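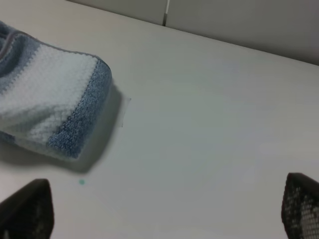
Folding instructions for the Skornbridge linen room change this month, and the change concerns small textured cloths only. Until now these were folded in half and stacked by color. Pieces with a raised surface hold more air between layers than flat weave, so a stack leans well before it reaches shelf height. A blue band along one side, next to a mostly white body, makes the problem easy to see – the band is fuzzier than the white part and the fold curves as it passes through it. Stacks are now limited to 10 pieces, with banded edges alternating left and right.

Volodymyr Boiko measured the shelves in May and found that the old method left one bay in four unusable. The linen room holds roughly 2,000 small cloths, of which 900 have a raised surface. Flat-weave cloths are folded as before.

Press each piece once with the palm before stacking. Do not iron it, as the loops flatten and absorb less. Pieces with pulled loops go in the repair bin at Pleltstead, seam side up. Questions about shelf labels go to Volodymyr Hrytsenko.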